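Brureck 串珠配件目录数据说明

版本说明

本文件随 Brureck 配件目录数据一起发放，说明表里有什么、每一列怎么填、哪些地方还不完整。数据的主体是做首饰和念珠时用的小金属件：连接环、三孔中心件、十字吊坠、隔珠、珠托、龙虾扣、开口圈、定位珠和耳钩。目录最初由 Issa Saab 整理，是 Watdale 店里进货用的一张表，后来 Mitra Nazari 接手，重新量了尺寸，补了镀层和孔径两列，才成了现在的样子。

当前版本收录 359 个条目。其中 118 个条目属于连接件和中心件，其余分布在吊坠、扣件、隔珠和杂项里。条目数按款式计算，同一款式的不同颜色分行登记，同一款式的不同包装数量不分行。

文件组成

items.csv 是主表，一行一个条目。
finish.csv 是镀层对照表，主表里的镀层代码在这里查全称。
supplier.csv 是供货来源表，目前有 Diekmann 和 Fondby 两家，另有一类写作“旧库存”，指来源已经查不到的货。
notes.txt 是零散备注，按条目编号排列，没有固定格式。

三个表都用 UTF-8 编码，逗号分隔，首行是列名。备注里可能出现逗号，凡是带逗号的内容都加了双引号。用表格软件直接打开主表时，条目编号前面的零可能会丢掉，导入时请把编号列设为文本。

主表各列

编号：六位数字，前两位是类别，后四位是流水号。编号一经使用不再改动，停产的条目保留编号，状态列改为“停”。

名称：中文名称，写法是“形状加用途”，如“椭圆三孔中心件”“圆形双面吊坠”。供货商自己的叫法不放在名称列，放在备注里。

高、宽、厚：单位毫米，保留一位小数。高度从最上方的环顶量到最下方的环底，环包括在内。这一点和 Fondby 的目录不同，Fondby 量的是主体，不含环，对照的时候要留意。宽度取最宽处。厚度取花纹最高点，双面浮雕的件取两面最高点之间的距离。

孔径：单位毫米，指环的内径。三孔件若三个环大小不一，填最小的那个，其余写进备注。

线径：只有开口圈、耳钩和九字针填写，其他类别留空。

材质：填主体的金属。常见值是锌合金、黄铜、不锈钢和铁。材质一律照供货商的单据抄录，没有单据的填“未知”，不凭颜色和重量判断。

镀层代码：两个字母，对应 finish.csv。古银、古铜、亮银、玫瑰金各有自己的代码。做旧处理的件表面发暗，凹处颜色更深，两批货之间深浅会有差别，同一代码不保证颜色完全一致。

单双面：单面填 1，双面同图案填 2，双面不同图案填 3。

包装数量：每包件数，常见的是 100 和 200。散装的填 0，按重量卖的填 0 并在备注里写明每包克数。

状态：在售、缺、停三种。

测量方法

尺寸用数显卡尺量，每个条目抽三件，取中间值。三件之间相差超过 0.3 毫米的，再抽两件，五件一起取中间值，并在备注里写“偏差大”。铸造件边缘常有毛刺，量之前先用细锉去掉，毛刺明显的批次在备注里注明。

孔径用针规试，能顺畅穿过的最大一号就是孔径。镀层厚的件，孔里积料，针规读数会比供货商给的数字小，表里一律以针规为准。穿线的人关心的是线能不能过去，图纸上的孔径没有多大用处。

重量没有列。早先的表里有过一列单件重量，可那台秤只能读到 1 克，小件全都是 0 或者 1，后来整列删掉了。
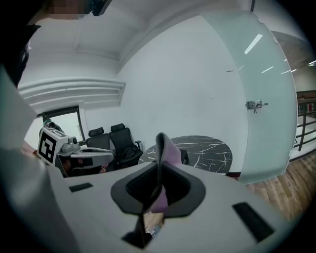 厚度一列另有一个问题。中心件的花纹高低不平，卡尺的量爪落在哪里，读数就跟着变。Mitra Nazari 的做法是让量爪平面完全盖住花纹，轻推到不晃为止，不加力。Issa Saab 早期量的那些条目多半量在边沿，数字偏小。已经重量过的条目，备注里写有“厚度复核”，没有这几个字的请当作参考值。

分类办法

类别按用途分，不按形状分。同样是椭圆形的件，一个环的算吊坠，两个环的算连接环，三个环的算中心件，没有环、中间穿孔的算隔珠。四个环以上的件不多，统一放在杂项。

有几种件两头都说得过去。带大环的十字，可以当吊坠，也可以直接接在链尾，表里归吊坠。一端有环、一端有托碗的件，归珠托。磁扣归扣件，成对登记，一对算一件，高度量的是合上以后的总长。

念珠用的件和普通首饰用的件没有分开。早先有人提过分成两张表，试了一阵，发现隔珠和开口圈在两边重复得厉害，改一处忘一处，又合了回来。需要只看念珠件的，可以在备注里搜“念珠”二字，但这个标记是后来陆续补的，有遗漏。

镀层与保养的记录

finish.csv 除了代码和全称，还有一列“处理说明”，内容来自供货商单据，写的是表面有没有封漆、能不能再打磨。封过漆的古银件不要用擦银布用力擦，漆面磨穿以后颜色会花。没封漆的件戴久了，凸起处会慢慢变亮，有的顾客喜欢这样，有的会拿回来问，店里卖的时候最好先讲一声。

表中没有过敏相关的信息。含不含镍要看供货商的检测单，手上的单据不全，所以没有设这一列。请不要根据镀层名称推断。

供货来源

Diekmann 的件以中心件和十字为主，单据齐，材质写得清楚，缺点是同一款换模以后不换货号。八月那批三孔件就是这样，高度比前一批短了一点，花纹也浅。我们给新模另开了编号，旧编号改为“停”，两条备注互相注明。

Fondby 的件以隔珠、开口圈和扣件为主，换模会换货号，但颜色名称常改，同一种古铜在不同单据上有过几种叫法。finish.csv 里把这几种叫法都写进了别名列，用分号隔开。

旧库存一类只登记还有实物的款式。卖完即改为“停”，不再补货。

已知问题

隔珠类的宽和厚有一部分填反了，多见于扁圆形的件。凡是厚大于宽的行，大概都是这个原因，还没有逐条核对。

开口圈的外径填在“高”列，“宽”列留空，和其他类别不一致。改动会影响店里打印标签的模板，暂时不改。

备注里有少量缩写没有统一，“双”有时指双面，有时指双环，要结合单双面一列来看。

耳钩按对卖，包装数量一列写的是只数。换算成对要除以二。

不锈钢件没有镀层，镀层代码填 NN，不要当成缺值处理。

使用与更正

数据可以用于店内标签、网页商品说明和个人的材料清单。转载整张表时请保留本说明。尺寸供选料参考，需要严丝合缝的场合，例如配现成的珠托或者往窄槽里嵌件，请以手上的实物为准。

发现错误，请写明条目编号、哪一列、你量到的数字和用的量具，交给 Mitra Nazari。只写“尺寸不对”的没法处理，同一款可能有新旧两个模。更正通过以后直接改主表，备注里加一行旧值，不另外发布勘误。

新增条目要有实物至少三件，外加供货单据或者“旧库存”的标注。只有照片和网页尺寸的款式不收。编号由维护的人统一分配，请不要自行往后排，之前出现过两个人用了同一个流水号的情况，后来标签全部重打了一遍。

待办

复核剩余中心件的厚度。
隔珠类宽厚两列逐条对照。
给 Diekmann 新模补双面图案的文字说明。
杂项里的四环件是否单独立类，等条目再多一些再定。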